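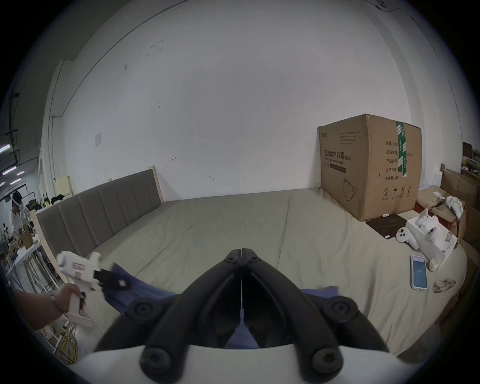 Call for participants: bed making and cloth folding in the Zulano guest room

Seneviratne is looking for 40 adults who will come to our house in Mellham and do ordinary bedroom work for us. We are writing a small household guide named Clurkisura, which is meant for people who start their first job in guest houses and home help. For this guide we need to know how different people really make a bed and fold a cloth, and which instructions they find easy or difficult to follow.

You do not need any experience. We are happy to have people who make a bed every morning and also people who almost never do it.

What you will do

Each participant comes for 2 visits. In the first visit you work in your own way, and we give no instructions. In the second visit you receive our draft page and you try to follow it. After each visit we talk with you for a short time and you fill in one form.

The work is done on a large bed with a gray padded headboard. The bed stands with its far side to a white wall, so please think about if you can reach comfortably across a wide mattress. You may kneel on the bed if you prefer it. 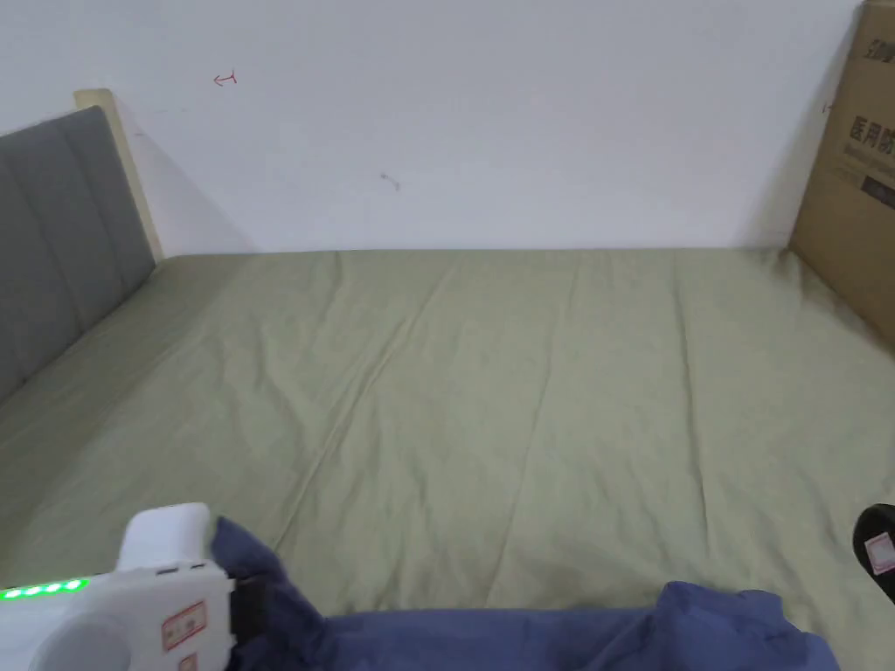
The bed in the Zulano room with its green sheet. Making the sheet smooth is the first task.

The sheet is the part where we expect the most differences. Some people pull from the corners, other people push the wrinkles with the flat hand toward the edge. The long creases which run diagonally are the most stubborn, and we would like to learn how you deal with them. Please do not practice a special method before you come.

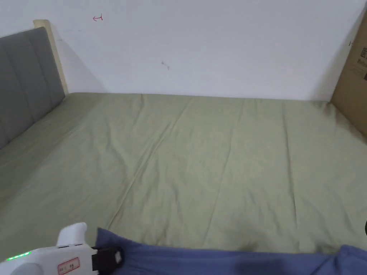

We also want to hear your opinion about when a bed is good enough. In our draft we wrote that small creases are allowed if the sheet lies flat, but during the discussion in October several colleagues did not agree with this sentence. Your answers will help us to decide if it stays in the guide.

The second task is folding. You will get cloths of different sizes and fold them on top of the bed, without a table. We look at the edges, at the corners and at how you hold the cloth during the last fold.
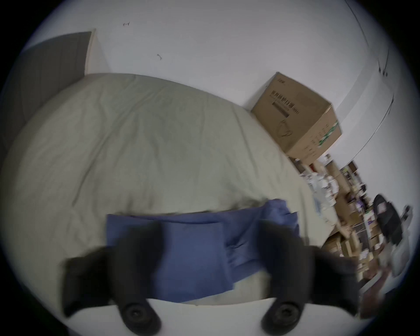 Who can take part

You should be 18 or older and able to stand and bend for the length of one visit. You should be able to read a page of simple English. It does not have to be your first language. If you have back pain or a recent injury of the shoulder, please wait until it is better and write to us then.

Please bring

Comfortable clothes and clean socks, as we do not wear shoes in the room. Rings and bracelets that can catch the fabric should stay at home.

Payment

You receive 40 dollars for each visit, paid at the end of the visit. Travel costs inside Mellham are not paid separately.

How to apply

Send a short message to Obaidul Sarkar at the Seneviratne office, before 19/12/2024. Write your name, a phone number and the hours when you are usually free, and put the word Clurkisura in the subject line. We answer every message, also when all places are already taken.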